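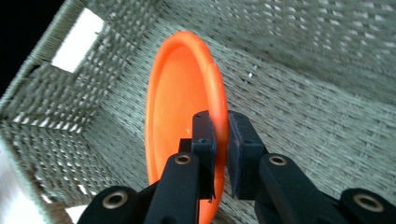 Making Signs for a March or Rally

Foam board holds up better than poster board in wind. A half sheet is big enough to read from across a street and still fits in a car trunk.

Write the words in pencil first, then go over them with a wide brush and black exterior paint. Five words or fewer is best. Leave two inches clear on every side.

Check the permit rules before you attach a handle. Many cities ban metal poles, and some ban wood over a certain thickness. A cardboard tube from gift wrap is usually allowed. Flatten the top six inches, staple it to the board, and cover the staples with duct tape.

If rain is forecast, wrap the front in clear packing tape, overlapping each strip by half an inch. Marker will run at the seams, but paint won't.

Cloth Banners

An old flat bedsheet makes a good banner for two people. Hem the short ends into sleeves for the tubes. Cut a few half-moon flaps in the middle so the wind can pass through.

Our Stisham group made signs for the Saturday tenants' rally and spent $79 on supplies, mostly paint. We still have 174 paper leaflets left over. Store yours flat in a dry closet with a sheet of wax paper between painted boards.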